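The Fruit Table at Warnport: Gallery

Posted 18th July

The fruit table is the part of the Serik house in Warnport that people ask about most, so it has its own page on the site. It is a long room with shelving at one end and good daylight from one side. The table stands in the middle and is used for sorting, tasting, cutting and, when there is nothing else going on, lunch.

The tasting group has met there since February. The rules are short. Everyone brings fruit they would like to eat, and at least one piece has to be something the others might not have bought. It goes on the cloth first, all together, and then onto a plate a few pieces at a time. Fruit straight from the refrigerator has very little smell, so it should sit out for 30 minutes before anyone cuts into it.

We get asked why the fruit is not put in a bowl from the start. A bowl hides whatever is at the bottom, and a soft plum under two oranges is a ruined plum. On the cloth, each piece can be picked up, turned over and put back. It also makes it easier to decide on an order. We go from mild to sour and keep citrus for late in the tasting, as the oil from the peel stays on the fingers and gets into everything that follows.

Click any picture for the larger version. Captions are by the page editor.
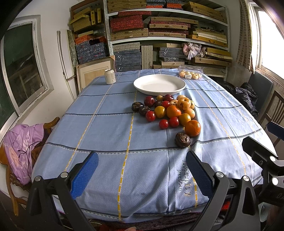 Shakuntala Jaiswal wrote in to say that tomatoes should be tasted before any of the sweet fruit, never after, and that a cherry tomato eaten behind a ripe plum will seem thin and watery however good it is. She would also like it noted that tomatoes lose flavor in the cold and should never have been in the refrigerator to begin with.

We tried it her way and have kept it. Tomatoes now go first, with a very small pinch of salt on the side for those who want it. Some people don't, and that is fine. They are cut in half and served cut side up.

Plums are next. Dark plums vary a great deal even when they come from the same bag, and color is not much help in choosing them. Press near the stem with a thumb. If it gives a little, it is ready. If it is hard, put it in a paper bag on the counter and look at it again the next day. We cut plums along the seam, twist the halves apart, and take the pit out with the tip of a spoon. The skin stays on, and most of the sourness is in it.

Wrinkled fruit is a separate matter. Some kinds are meant to wrinkle, and passion fruit is the usual case. A smooth one can be sharp enough to make your eyes water. Leave it until the skin has dimpled, then weigh it in the hand. A heavy one still has plenty of pulp in it. A light one has dried out, and no amount of waiting will help. Other kinds of fruit should be opened and checked before they go around the table, and a plum that has wrinkled all over is better cooked.

The cloth gets washed after each session. Plum juice comes out with cold water if you get to it the same evening. Warm water sets it, as we learned with the last cloth, a plain white one that now covers the bicycles. A patterned cloth forgives more. It does not need ironing for this kind of work, and the creases make no difference to the fruit, apart from the round ones that roll. Put those down gently and let go slowly.

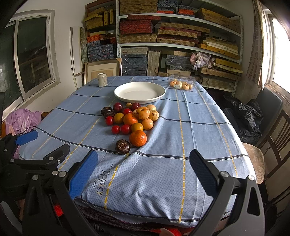

Storage is the question that comes up most after a tasting, when there is always more left over than anyone planned for. Our habit is to sort the leftovers by how soon they will spoil and send them home that way. Anything cut gets eaten on the spot. Soft plums go to whoever is baking next. Fruit that came in a clear clamshell, like the pale orange-yellow ones to the right of the plate, can go back into it with the lid left up until they are put away, so that no damp collects inside. A folded paper towel on the bottom helps if they will be in there overnight. Mandarins need no box at all and will keep in any cool spot out of the sun.

Drinks are allowed at the table. Plain water is best between fruits, and a dry cracker does the same job. Anything sweet or fizzy makes the next piece taste sour, so save it for the end.

Notes on buying. The Sisodia stall is still the best place in town for small mixed lots, and they will let you take 2 of a thing instead of a full bag if you ask before they start weighing. Go early for plums. The Fliltska shop by the bridge has more citrus, and its prices are lower toward closing time, but check the underside of every piece before paying.

The tasting notebook is up to entry 169. It lives on the shelves with the pencils. Please write the name of the fruit, where it came from, and one line on the taste, even if the line is only "too sour." Notes without the name of the fruit have been a problem lately, and there are several pages of opinions that cannot be matched to anything.

The next gallery will cover stone fruit for jam, if the apricots are good this year. Write to the page editor if you have a crate to spare or a large pan to lend. Jars are already taken care of.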